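The Great Snack Box Refill

I have been looking forward to this all week, and I'm not even a little embarrassed about it. The snack box is getting a refill!

If you're new to the blog: we keep one cardboard box for everything sweet in the apartment. It started out as the box my desk lamp came in, back in September, and it has been dragged across the floor and picked at so much that the top edge has gone all ragged (my fault, I'm a nervous tearer). Henok keeps offering to get us a nice tin with a lid. No thank you! I love that box.

Anyway, my friend Emanuel Buzatu came back from Silton with a whole bag of candy for us, and I tipped what we had left out of the kitchen drawer too, so there was plenty to sort. I like doing it on the floor next to the big white cabinet, where there's space to spread out and nobody steps on the chocolate.

So far the box has a yellow candy packet in the middle, a black wrapper next to it, something orange and shiny on the left, and my favorite, the brown egg in its own little clear plastic cup. A pink candy and a candy bar are still waiting on the floor for their turn.
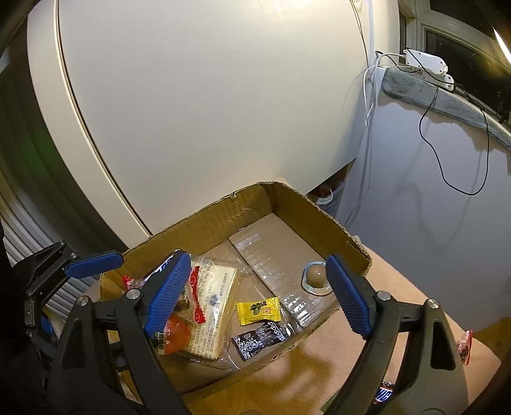 How I like to pack it

Big flat packages go along the side, because if they go in the middle everything slides off them and you end up digging. Small candies go in last so they can fall into the gaps. Anything egg-shaped gets a spot to itself, and I will defend that rule forever, having once crushed a really good one under a bag of Barbu pretzels.

I also leave the loose flap of cardboard in the bottom. It makes the floor of the box a bit sturdier, and the old packing tape is still holding on, so why mess with it?

What's next

Henok gets first pick tonight (he did the dishes, fair is fair) and he has already said he's going for the egg. We'll see about that! I'm putting in 2 more bars after dinner, and if you have a favorite candy I should hunt down on my next trip to Droscombe, please tell me in the comments. Sour things especially, we're very low on sour.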